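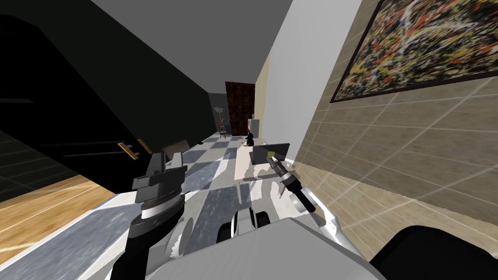 Vernier simulation rules: FAQ

Do the rules cover simulated runs?
Yes. A run in a rendered home follows the same rules as one on the floor at Drarnatside.

How close may an arm pass to a wall?
No closer than 5 cm, unless the task calls for contact.
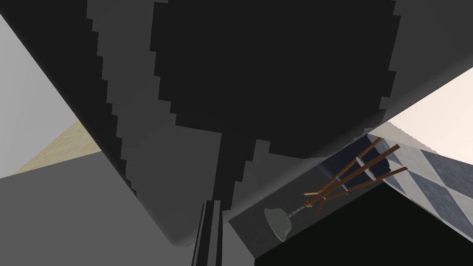 Dlamini asked whether a failed run can be deleted. It can't. Keep it for 30 days and mark it as failed.

Who sets the speed limit?
The site does. For two-armed work it is 100 mm per second near furniture. 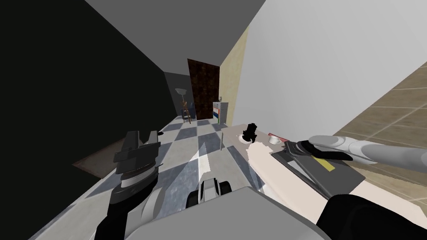
Slower is always allowed. Log any change under form 3312.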